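Simulated demonstrations are being counted when they should be weighed

Most teams gathering examples for a manipulation policy report a total. Ours was 797 simulated episodes for the Mistus task set by the end of February, and for a while that total was treated as a measure of progress. I think it is a poor one.

An episode is only worth storing if it occupies a part of the state distribution the learner has not already covered. Scripted generators tend to favour the centre of that distribution. The start pose is jittered, the colour of the block is resampled, and the approach vector barely changes.
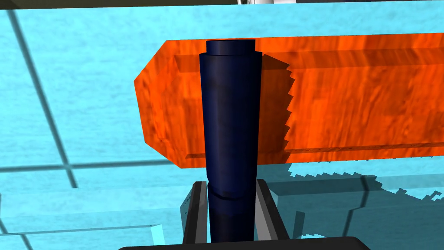
Page last changed: Jul 31, 2018

Wrist views deserve more scrutiny than they get. With a dark post between the fingers and an orange block behind it, part of the block is hidden, and the shadow on its face has a stair-stepped edge. A policy trained on such views may learn the aliasing as readily as the geometry. Randomizing textures does nothing about that; the shadow filter and the light position have to vary too.

At Eveo we now log two quantities per batch: occlusion of the target in the wrist view, and distance to the nearest stored trajectory. Batches low on both are discarded before labelling. The Frei generator was modified accordingly, and the Broneretti scenes will follow once their lighting parameters are exposed.

Storage is cheap, which is the usual defence of keeping everything. Training time is not.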